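Brokix Home Kit - Your Questions Answered

Last updated 17 January 2026

Thanks for stopping by! Most of what's on this page started life as an email or a phone call from somebody who had either just signed up or was sitting on the fence about it, and we've tried to keep the answers as close as we can to what we'd tell you over the phone. It has grown a bit long over time. If you only have a minute, the first few questions are the ones people ask most.

What is the Brokix Home Kit?

It's a recording kit that you wear while you do ordinary jobs with your hands around the house. In the box there's a padded headband with a small camera on the front, a pocket recorder that the camera plugs into, a charging dock, a spare set of pads for the headband and a printed guide. You borrow it from us, you put it on, you do some everyday jobs, and you send the recordings back. We pay you for the ones we accept.

The recordings are used to train robots that will have to work with the sort of things people have at home - lids, drawers, cords, cutlery, whatever is in the second drawer down. A robot that has only ever seen a tidy lab bench gets into a muddle very quickly in a real kitchen, and so we ask real households to show it how things are picked up, turned over, held steady and put down again.

Who runs it?

Brokix is the kit. The program is run by us at Detcombe, from our office in Hiltbridge, and we look after the sign-ups, the payments, the reviewing and this page. The Crenshaw depot, on the other side of town, handles the boxes going out and coming back. If you ring about a missing parcel you'll probably end up talking to Crenshaw, and if you ring about anything else you'll get one of us.

What sort of jobs do you want recorded?

Small ones! New members nearly always write to us with something ambitious in mind (we've been offered a whole engine rebuild, and we did think about it), but what we need most are the little two-handed jobs that are over quickly. Folding a tea towel. Winding up an extension cord. Sorting a jar of buttons. Holding a thing in one hand while the other hand is busy with a tool.

There's a job list in the app with 1126 entries on it at the moment, sorted by room and by the kind of object involved. You can work through it in any order you like, skip the ones that don't suit you, and repeat your favourites up to three times each. A single job usually calls for no more than a couple of objects you've already got.
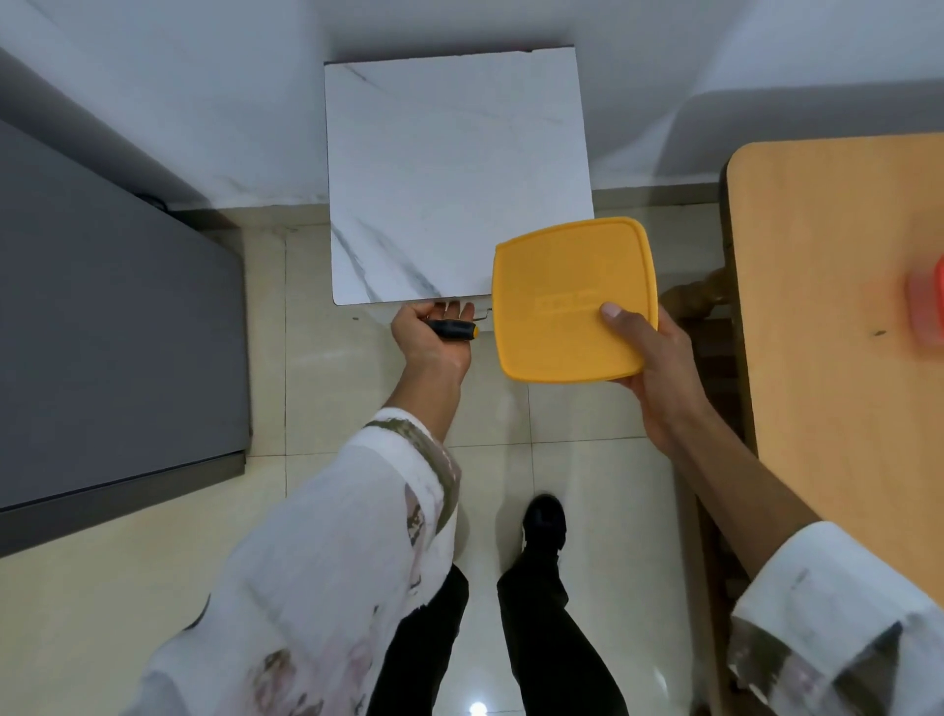
We're especially short of jobs from the "hand tool and household item" part of the list, so if you have a screwdriver or a tape measure about the place, please do have a look through that section first. The entries there tell you what to pick up and leave the rest to you. You don't need to be handy. We have plenty of recordings from people who know exactly what they're doing, and the robots learn a good deal from seeing somebody change their grip or have a second go.

Do I have to tidy up first?

No, please don't. Or tidy up if you'd like to, but do it for yourself and not for us. We want homes the way they are from day to day, with whatever is on the table and whatever is on the floor. The only things we ask you to put away are papers with your name, address or account numbers on them, family photos, and screens that are switched on.

Can I sit down, or do I need to be standing?

Either is fine, and so is the floor if your knees are kinder than ours. We'd love a mixture. If you've done your last few sessions standing at a kitchen bench, try the next one in a chair. The one thing to watch is the tilt of the camera, which needs a small adjustment when you change position. There's a tilt check at the start of every session: hold both hands out where you'd naturally be working, look at the little preview on the recorder, and nudge the camera up or down until both hands are comfortably in view. It takes a moment and it saves a lot of disappointment later on.

What should I wear?

Whatever you've got on. Long sleeves, short sleeves, your gardening shirt, all good. We do ask that your hands and wrists aren't covered, so very long cuffs need a push up, and please leave gloves off unless the job on the list says otherwise. Big dangly bracelets can catch on the recorder cord, so they're best left on the dresser.

How long is a session?

As long as you like, up to 29 minutes, when the recorder stops by itself and asks you to take a break. We put that limit in because the headband gets warm and people get tired without noticing, and tired hands drop things. Most members do a handful of jobs, have a cup of tea, and come back for another lot. The battery will see you through several sessions before it wants the dock.

What makes a good recording?

Good light, both hands in view, and a natural pace. That last one is harder than it sounds. People slow right down when they know they're being recorded, and they start holding things up for the camera as if they were on a shopping channel. Try to forget about us. If you'd normally turn an object over to see what's underneath, turn it over. If you'd normally hold the screwdriver tucked in your fingers while you use that same hand for something else, then do that too - it's one of the trickiest things for a robot to learn, and we never seem to have enough of it.
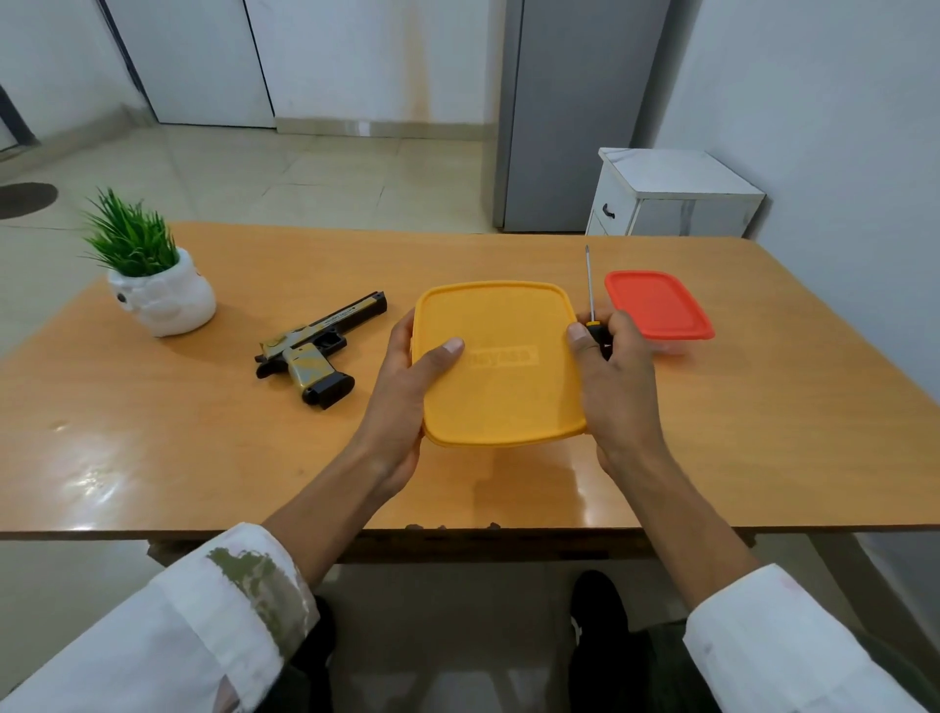
Please keep your head fairly steady as well. You're welcome to look about, of course, but quick glances over the shoulder make for blurry footage, and our reviewers have to cut those bits. A steady gaze at whatever your hands are busy with is the best help you can give. And if the phone rings or the dog wants out, press the big button on the recorder to pause. You can pick up where you left off.

Does it matter what my things are made of or what colour they are?

It does, but only in the sense that we want variety. Shiny things, see-through things, pale things on a pale background, old things with the print worn away - these are all hard for a robot to make sense of, and they're very welcome. There's no need to go out and buy anything. If an entry on the job list says "food container", any food container will do, with or without its lid, and if you only have a lid, there are entries for that as well.

Is it safe to use tools while wearing the kit?

Use the care you'd use on any other day, plus a little extra while you're getting accustomed to the headband. It doesn't cover your eyes or block your view, but it does stick out a bit in front, and people bump it on cupboard doors in the first week. The job list has no power tools, no open flames, no ladders and nothing involving mains wiring. Kitchen knives are allowed only in the entries that mention them. If a job feels awkward, stop and choose another one. You won't lose any credit by leaving a job half done; just mark it as "stopped early" in the app.

Who sees my recordings?

Our reviewers see them first. They check that there are no faces, no private papers and no other people in view who haven't signed the household form, and anything that shouldn't be there is blurred or cut. After that, the recordings go to the team that trains the robots. They are never posted publicly and they aren't sold for advertising. Sound is switched off in the recorder itself, so feel free to sing.

You can ask us to delete any session, for any reason, up until your payment for it has gone through. After that we can still remove it from future training sets, but we can't pull it back out of work that's already been done. We'd sooner tell you that plainly now than have you find out later.

What about my kids, or visitors?

Adults in the house can be in view if they've signed the household form, which lives in the app under "My Home". Children can't be, even with a parent's permission. If a child wanders in, pause the recorder, and if you don't catch it in time, flag the session and we'll cut that part for you. It happens to everybody.

How am I paid?

By direct deposit, once a month, for every accepted minute. Your rate is shown in your agreement and in the app, and it goes up a little for jobs that we're short of (look for the orange star). We aim to review each session within three working days of the upload finishing. If something is knocked back, you'll get a note from a real person saying what the trouble was, and nine times out of ten it's the camera tilt.

How do I send the recordings in?

Put the recorder on its dock, plug the dock into your modem with the cord supplied, and leave it overnight. If your internet is slow or your plan is capped, choose "Mail my card" in the app and we'll send a padded envelope with the postage paid. Members out of town often prefer this and it costs them nothing.

What if I break something?

If it's the kit, let us know and Crenshaw will post a replacement part. Normal wear and the odd tumble are covered. If it's something of your own, have a read of section 3 of your agreement, which sets out what we can help with, and get in touch soon after it happens while it's all still fresh.

The headband pinches. What can I do?

Loosen the back wheel two clicks and slide the top strap forward. If it still pinches, swap in the spare pads, which are thinner. We changed the pads in October after a good many of you wrote in, so if yours are the old grey foam sort, ask for a new set.

Is there a waiting list?

There is, I'm afraid. We have 1411 kits out in homes at present and a new one can only go out when one comes back. Households in Hiltbridge can pick up from the depot and tend to wait less than those who need theirs posted.

How do I give the kit back?

Whenever you've had enough, tap "Finish up" in the app and we'll email you a return label. Please send back the dock and all the cords, wiped down if you can manage it, in the box they came in. The printed guide is yours to keep. You can rejoin later with the same login, and your list of completed jobs will still be there when you do.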